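4.2 What the hand-held demonstrations leave out

The Pellano set holds 2272 demonstrations made with paired hand-held grippers. Its authors claim that such data can replace remote control of the target arm. We doubt this. A person holding a gripper has a shoulder and a waist to help out, and the Balto arm has neither. When we replayed 200 demonstrations on Balto, many asked for wrist angles it could not reach, and we had to drop them before training.

The marker cubes are a second worry. Pose tracking is reported as a solved problem, yet we found no error figures for moments when one hand passes in front of the other. Remote control through Kiani is slower and tires people out, but every recorded pose is one the arm has held. Figure 5 gives three views from one two-handed session.

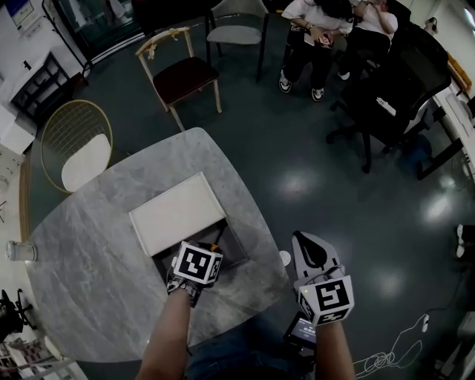
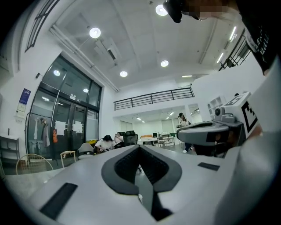
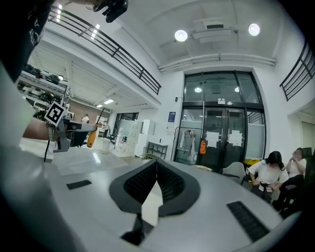 Figure 5. Two-handed demonstration with hand-held grippers and marker cubes. First view from the head, the other two from gripper cameras.

4.3 Replay on the arm

We kept the task fixed and changed only the source of the data.

Contact: Dendach Lab, Publications Desk | Copyright Dendach Lab | Back to top

Comments (2)

gripfan: Did you filter for reach before or after smoothing? It matters a lot for the replay numbers.

m_tel: Fair points on reach, but Kiani has lag and you hardly mention it.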